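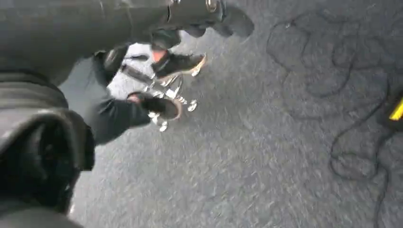
By the Ultus project team, Plinum
Posted 6/28/23 in Take part

Ultus is looking for people to come and help us teach a robot arm to cope with ordinary offices. We mean the real thing, with cables on the floor, chairs on castors, half-unpacked boxes and somebody's feet in the way. If you've ever lost a charger under a desk and gone in after it on your hands and knees, you already have most of the skills we need!

Our question is a simple one to ask. When a robot learns a task by copying people, does it learn better from one very careful demonstrator, or from lots of people who each do the job in their own way? Our first round of recordings used only members of our own team, and we ended up with 2092 demonstrations of picking up, moving and putting down everyday things. The arm learned well from them, but it also learned our habits. We all tend to reach in from the same side and wait a moment before we grasp, and so did the arm. When a thing had to be fetched from low down, near a chair base or a tangle of leads, it often set off in a way that had no hope of working.

We then added a small set from people outside the team, which took us to 2461, and tested the arm again on the same tasks. It got noticeably better at the low and awkward reaches, and (this was the bit that had us all crowding round the screen) it started trying a second approach when the first was blocked. We'd love to know how far that goes. It could be the variety of people that did it, or it could simply be that the newer recordings had more clutter in them. The next round is set up to pull those two apart, and that's where you come in. 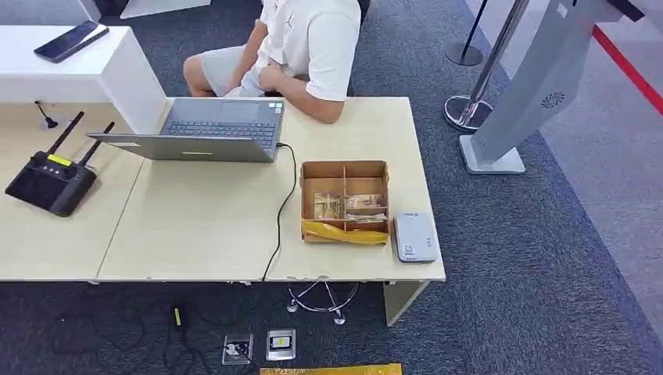

A session lasts 3 hours, with a proper break in the middle and shorter ones whenever you want them. You'll begin with a practice task so you can get used to how the arm moves, and then work through 4 short tasks at desk height and near the floor. Some people will be given a tidy set-up and some a cluttered one, and we'll ask you not to compare notes until the round is over. A member of the team stays with you throughout and looks after the stop button.

Please don't worry about being good at it. Slow attempts, changes of mind and dropped objects are all kept, and the dropped ones have been surprisingly useful for teaching the arm to recover.

Who can take part

Anyone aged 18 or over who is happy to sit, stand and bend for short spells. If bending is a problem, tell us and we'll put you on the desk tasks only. You don't need any background in robots or computing. Left-handed people are especially welcome, as we have hardly any in the recordings so far. If you work at Plinum, or took part in the last round, we can't include you this time, but please do pass this on.

What we record

Video from the cameras, the movements of the arm, and your answers to a few questions at the end. Your hands, legs and clothes may be seen in the video. We don't use your name with any of it, and you can ask for your session to be removed at any point before the data set is closed in November.

Where and how

Sessions are held at Mastine, on the ground floor, with step-free access from the main entrance. We cover travel and pay for your time at the standard participant rate. Wear flat shoes and sleeves that you can push up.

To put your name down, fill in the short form at the Mastine front desk, or use the contact page and put "Ultus sessions" in the subject line. Tell us whether mornings or afternoons suit you, and which hand you write with.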